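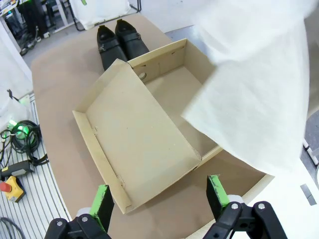

Black shoes, box and tissue paper on the brown table.

My aunt left me 11 pairs of shoes and a note that said "not the buckles, the buckles are for Thursday." That was it! No Thursday of what, no which buckles. Half of everything she owned had a buckle on it.

So I cleared the brown table and started with the black ones with the strap across the instep, because I remembered those. She wore them to the Gumede wedding and danced until the band went home (I was nine and asleep under the coats, but I've heard it enough times to have been there). I set them side by side, toes away from me, and opened up the box, and there was that big sheet of tissue paper, which she would have ironed. She ironed tissue paper. I should have known right then that I wasn't going to get much packing done.

The box had a little round hole in the side, and when I was small she told me it was so the shoes could breathe at night. I put my eye to it again. Cardboard. I don't know what I wanted.
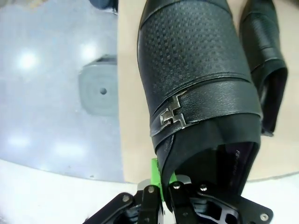

Fiction | By Uzma Rind

The ankle boots were another matter. I had never seen her in them, not once! Black leather, all those tiny square dimples pressed into it like a waffle, and a silver buckle made of two hooks caught together. There was purplish printing inside on the lining and I couldn't make it out, even with her reading glasses on top of mine.

I called my cousin in Suser and described them over the phone.

"Oh, the bus boots," she said.

"What bus?"

"The one she took every Thursday. She never told you?"

She had never told me. I had that woman's soup recipe, her spare keys and 500 of her opinions, and I didn't have the bus.

"Where did it go?"

"Mivano, I think. She was always back by supper."

I looked at the boots for a while. Then I sat down on the floor, took off my sneakers and pulled on the left one. It was a little tight over the top of the foot, the way hers always were on me. I did up the buckle and asked my cousin what time the bus left.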